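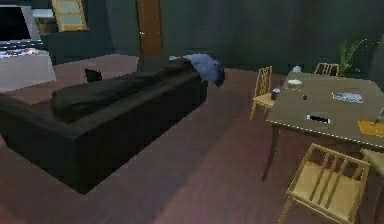 Every year somebody at our robotics club asks why we begin in the simulator. They join because they want to touch a machine, and I understand this well. But I think the simulator is the right first teacher, and I want to defend it.

My group of 7 students entered the Janham student contest with a program called Savinari. Our task was household work, so we practised on a dining table with ordinary things on it.
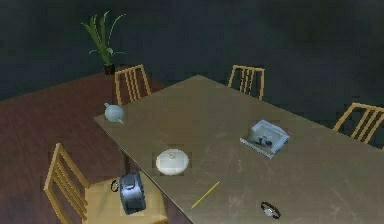

The practice table in our simulator, with the teapot, the pencil and the watch.

In five weeks we made 803 attempts. With the one real arm in the Tokarz laboratory, which we may use only on Wednesday, it would not be possible. A beginner needs to fail very often, and he must not be afraid of the bill.

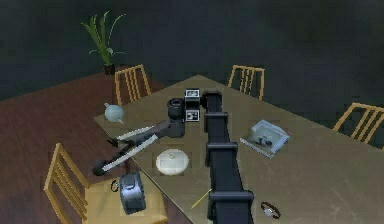

My teachers say that virtual practice makes students careless. For some it is true. I have seen good marks on the screen and then a poor afternoon in the laboratory. For this reason I would ask each student to write down every failure, also the boring ones. Our notebook is ugly, but I still read it before each session.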